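4. The Bed as a Sorting Surface

When we began visiting households in Drirska, we had expected the story of small belongings to be told mostly in drawers and on shelves, and it took us a good part of September to see how much of it belongs to the bed.

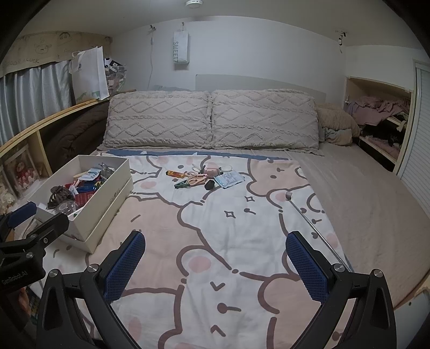
4.1 Boxes and piles

Figure 2 shows the kind of arrangement we came to know well: an open white box on one side of the bed, holding a hair claw, packets and a small round container, and a loose pile on the printed blanket, with a tube, a green clip and a coiled cable lying close together. We talked with people in 18 homes, and many spoke fondly of spreading everything out on a blanket, where small things stay put and can be reached while sitting down. Tiwari (our first author) calls this "soft sorting" – a term we have kept, as it suits the unhurried way people described the work to us.

Boxes with no lid were dearly liked. Kandpal's interviews in Hulska suggest that people forgive an open box for being a little mixed, and will happily keep hair things beside packets for years, so long as the box can be carried from room to room. We return to cables, which seem to have no settled home anywhere, in Section 5.

Contact: Meenakshi Tiwari or Omprakash Kandpal, Chauhan Home Studies Group | © The authors | Back to top
Last updated: 05/11/2018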